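Skirkum on cartridge: your questions

What is it?
Skirkum is a platform game about a postman lost in a marsh. We found it unfinished, finished it, and put it on a cartridge for a console your parents threw out.

How many are you making?
2,000. Our accountant suggested fewer.

Will it run on my machine?
If it's a European model, yes. Imported consoles play the music too fast, though some testers preferred it. 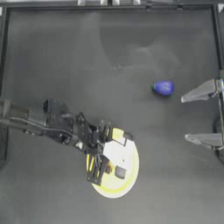
Clone consoles are a gamble. The Neltus runs everything up to level 21, then forgets what a door is.

Does it save?
There are 4 password slots and no battery. Write your password down – the zero and the letter O are still identical, as the original programmers intended or failed to notice.

Is the Drakberg level as hard as people say?
We made it easier. Opinions differ on whether we made it easy.
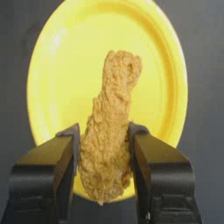 Arne Dreßler wrote to say that he had reached the Drakberg bridge twice, fallen off it twice, and would like to know which part we softened. The bridge, Arne. It used to be shorter.

Can two people play?
Yes, in turns. Player 2 is Lloyd, who is the postman in a green hat.

When does it ship?
April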